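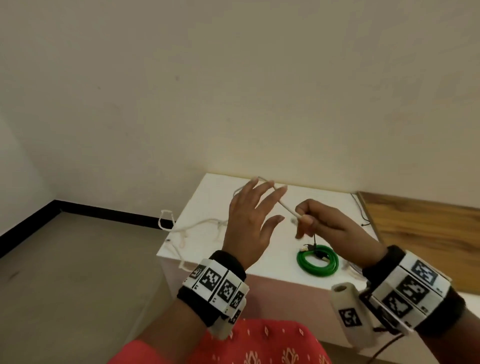

*Item 4: cords and cables on the white table, corner position, during sorting.*

# Cord and Cable Check – Small Store, Plidier House

**Issued by:** Wukard Premises Office
**Date:** September 2021
**Next check due:** December

This form covers loose cords, ropes and leads kept or sorted in the small store. Each item is to be marked Pass, Action or Not applicable. Comments should be entered on the day of the check.

## Part A – Floor and surroundings

- [x] **1. Route from door to table clear.** Pass.
- [x] **2. Nothing trailing where people walk.** Action. Off-white rope hanging over the front left edge of the table, with a loop down the side. To be lifted and coiled before the store is left.
- [x] **3. Panels and boards secure.** Action. Wooden panel leaning against the wall behind the table, to the right. Move to the rack or fix with a strap.

## Part B – Sorting table

- [x] **4. Cords separated by type.** Action. Off-white rope still tangled on the left of the table. Green cable is coiled and may be labelled as it stands. A thin dark wire at the back corner and a pale cord near the front right edge have not been sorted.
- [x] **5. Connectors kept off the floor.** Pass. The dark connector is resting on the green coil.
- [x] **6. Cords untangled by hand, without cutting.** Pass.
- [ ] **7. Table load within 20 kg.** Not weighed at this visit.

## Part C – Leads and storage

- [x] **8. Leads tested before return to stock.** Action. The Gramo tester was out on loan to the Rey annexe. Untested leads are to stay in the store – they must not be issued.
- [x] **9. Drum lengths recorded.** Pass. The 200 m drum is entered in the register.
- [x] **10. Hooks numbered and in use.** Action. Hook 16 is loose and should be refitted.

## Outcome

Store may remain in use. Items 2 and 3 are to be dealt with first, and item 8 when the tester is returned. Item 7 is carried forward to the December check.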